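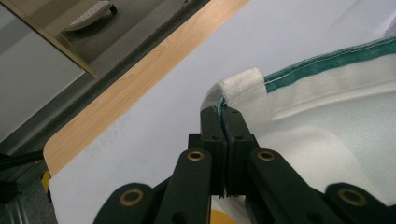

Canvas bags, white, green rim

Gallery page 3 of the Haritz storage series

The bags on this page are stocked at the Barros unit for soft goods: bedding, towels, curtains and out-of-season coats. They replaced a run of lidded boxes that took up the same floor space whether full or empty. A bag folds flat when it is not in use, and a shelf that held four boxes now holds six filled bags.

The opening picture shows the rim, the part most buyers ask about. The body is a sturdy white woven cloth with a slight texture. Dark green trim is stitched along the upper edge, and the line of stitching is paler than the trim. A white woven strap loop folds over the rim and makes a short tab.

Notes on the rim

The trim takes most of the wear in normal use. Check the stitching along its length before a bag goes back on the shelf. A lifted stitch can be closed by hand with a plain running stitch in polyester thread. Do not glue it; glue stiffens the edge and the cloth then creases in the same place each time.

Notes on the loop

The loop is for drawing the bag open and for hanging it up empty. Lift a full bag from underneath with both hands. Labels can be tied to the loop with cotton tape. Safety pins leave holes in the cloth and should be kept off the rim altogether.

Filling

Stand the bag upright and open the mouth fully before the first item goes in. Heavy, flat items go at the bottom: folded blankets, then sheets, then pillowcases. Stop a hand's width short of the rim so that the mouth can be folded over. Curtains are best rolled around their heading tape and stood on end. Coats go in singly, buttons fastened, sleeves folded to the back.

Care

Wash at 30 degrees, inside out, without softener. Reshape the rim while damp and dry the bag flat or over a rail. Do not tumble dry. Iron the body only, on the reverse side, and keep the iron clear of the trim. Marks on the white cloth should be treated with plain soap before washing; bleach will affect the green.

Ordering and spares

Stock reference for the bag is 884. Replacement trim is supplied by Rulesance, cut to length, under reference 246. Thread is not included. Orders for the Prerkari shop are sent out with the August delivery and should be marked for the soft goods shelf.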